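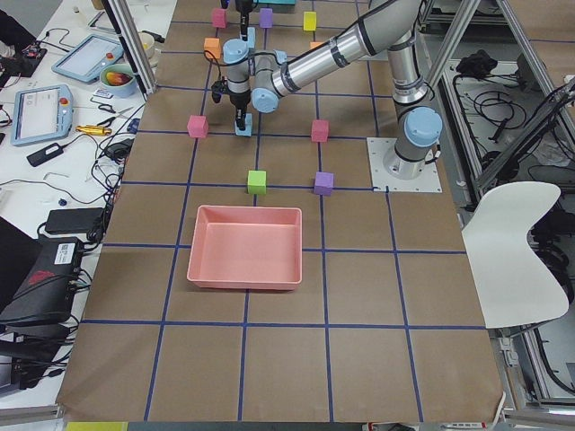 Figure 1. Our work surface: brown paper, blue tape grid, foam cubes and the pink tray.

Tape, Paper and Foam: Making a Sorting Table
Project report by Helge Nyberg, Muninska, spring term

Where the idea came from

In December our group got the topic "layout and sorting" and I was thrilled, because I have been that person who arranges the spice rack since I was little! We wanted to find out how a surface should be marked so that small things are easy to place, find again and clear away. I made the table, and I also did most of the writing (so blame me for the long sentences).

Making the surface

We covered the table in brown paper and laid strips of dark blue tape over it, lengthwise and crosswise, so they make cells that are more or less square. My first try in pencil was way too faint. Blue on brown stands out so well that I could read the grid from the doorway, and I was ridiculously happy about that.

The tape took 5 tries before I liked it. If you pull it tight, it wants to curl back up at the ends, so lay it down loosely and press it with your thumb as you go. The paper also has to be smoothed flat first. Every wrinkle shows up again under the tape!

The cubes

Foam cubes were a great choice. They are light, they don't roll, and the colors (pink, purple, orange, lime green, yellow, light blue) are easy to call out across a table. For a round we scatter them over the grid, some in the cells and some right on the tape. The ones on a line started our best argument: which cell does a cube belong to when it sits on the border? We ended up writing a rule that it goes with the cell closer to the tray.

The tray

The tray is salmon-pink plastic with raised sides and a flat bottom. We start each round with it empty. I moved it between six different spots over the term, and I like it best toward the front, with bare cells around it.

What I would change

I'd label the cells along one edge, and I'd pick a tray in a color that no cube has. Pink cubes in a pink tray are harder to spot than you'd think. My next version is already sketched in my notebook, with narrower tape and 8 columns.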